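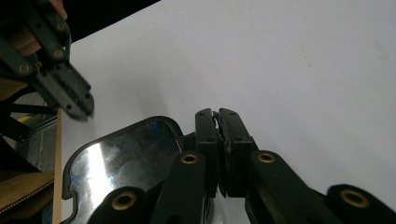 Marks on a white work table, and small black parts ending up on the carpet

Home > Workrooms and Hobby Spaces > Tables and Surfaces
241 views, 2 replies

Modupe Iyamu
Posted 19 May 2024

I do small assembly and repair work at a white table in a room with grey carpet. Most of what I handle is black plastic: stands, round bases, little caps and clips. I picked a white top on purpose so that black pieces would show up, and for that it works fine. I have two problems with it.

The first is marks. The top has picked up faint smudges, mostly on the side where I slide things toward me. A damp cloth takes off a few of them. The rest look lighter while the table is wet and then come back when it dries. I tried dish soap once and it left a dull patch that I had to rinse three times.

The second is the floor. Anything small that goes over the edge lands in the carpet and I lose time looking for it. Black on grey is harder to see than I expected, and the pile is just deep enough to hide a cap. Last month I vacuumed up a part I needed and had to go through the bag.

I don't want to change the table or pull up the carpet, which belongs to the landlord. I can spend a little on this, not a lot. I have looked at the Dolis bench mat, the large one, but it is dark green and I would lose the white background. What do other people do?

Zulema Navarrete
Member, 218 replies

I would treat these separately.

Marks first. Black plastic and rubber feet leave two kinds of mark. One is plain dirt and skin oil, and a damp cloth with a single drop of dish soap in a bowl of warm water will take care of that. If you are getting a dull patch you are using too much soap. Wipe again with clean water and dry the table with a towel right away. Don't let it air dry.

The other kind is transfer, where a bit of the black has rubbed off onto the white. Water won't do much to it. Try a white pencil eraser on one mark, with light pressure. If that works, do the rest the same way and wipe up the crumbs. If it doesn't, put a little rubbing alcohol on a cotton pad and test it somewhere that doesn't show, like the underside or a back corner. Wait until it dries before you decide. I would stay away from the melamine foam sponges on a smooth top. They are a fine abrasive and you end up with a clean spot that has a different shine from everything around it.

To slow the marks down, lift the heavier pieces when you move them. Round bases are bad for this. They get turned in place all day and whatever is under the rim gets ground into the table. Wipe the bottom of each one before you start.
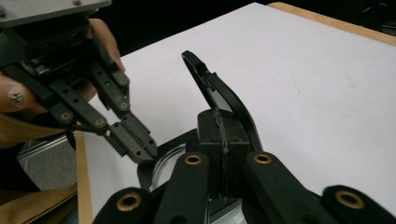 For the floor, what helped me most was moving the work in. I put a strip of low-tack tape a hand's width from the front edge and nothing small goes past it. It looks silly and after a week you stop noticing it. Anything I am not working on goes in a shallow white tray with a lip, and the tray stays at the back.

I also keep a flat sheet, an old plain white one, folded under the table. When I have a job with a lot of tiny pieces I spread it over the carpet first and shake it out over the tray when I am done. It needs to reach past your chair, so measure before you cut anything down. And put an old stocking over the vacuum nozzle with a rubber band. Small parts stop at the stocking and the dust goes through.

I don't know the Dolis mat. If you want a mat, get a white or light grey one with a raised edge. Silicone baking mats are cheap but they grab lint.

Iresier
Member

just get a brighter lamp. i have the Cirnon clamp one and put it down low at the side, you can see anything on carpet if the light comes in flat. a phone flashlight laid on the floor does the same thing. never bothered with the marks, it's a work table

Modupe Iyamu

Thank you both. The eraser took off most of the marks on the side I use. Two are still there and I will try the alcohol on the underside first. I was definitely using too much soap.

I have put tape down and found a white sheet, but it only covers one side of the chair, so I need a bigger one. I tried the phone on the floor too and found a clip I had given up on, plus a screw that isn't mine. I will leave the mat until July and see if I still want it.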